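4. Setting the Trekora water softener

1. Shut the stopcock and open the bypass.
2. Enter your hardness reading. The leaflet says 79 suits most homes - I doubt it. Test your own tap.
3. Pour in the salt, then press Start.

Note: the "3000 litres per fill" claim is generous. Ours at Cikthorpe managed 2289.

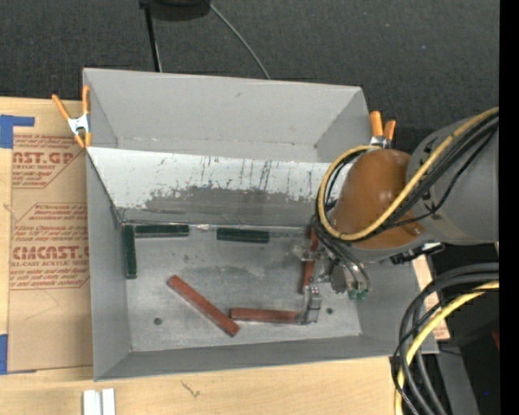 Does it need special salt?
Plain tablet salt will do, whatever the shop tells you.

Caution: keep one kitchen tap unsoftened for drinking.

4. Close the bypass slowly and check both joints for drips.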